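Papers > Furniture and Interiors > Surface Finish Study > Section 4

4. Glare and the color of shared worktops

We were surprised by how strongly people feel about the color of a table. Across the 151 survey forms returned from the Lornach and Wirna reading rooms, the open comment box was filled in more often than any other part, and most of those comments were about light. Readers at Lornach, where the tops are white, called the room cheerful and easy to keep clean. Several of the same readers also asked for blinds by late afternoon — a pattern we had hoped to catch and were delighted to see so clearly. 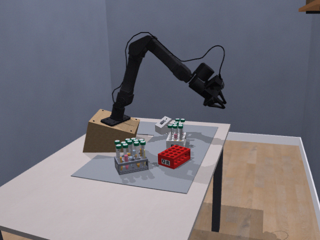 Figure 2. White rectangular table and tan, wood-grained block, computer rendering.

Wood tones told a different story. At Wirna, tan and honey-colored tops drew very few complaints about glare, even from the 18 readers who sat closest to the south windows. They did report that pencil marks and crumbs were harder to spot, and two asked for brighter lamps. We find this trade-off fascinating, and it deserves a study of its own.

Finish matters as much as color. A matte white top from the Nicholas range scored better on Saturday mornings than a glossy tan one, which suggests that shine was bothering people more than paleness. Section 5 takes this up with the edge-banding results.

Related items
Lultum lamp trials: first results
Chair height and reading time at Wirna
Cleaning routines for matte tops

Last updated: August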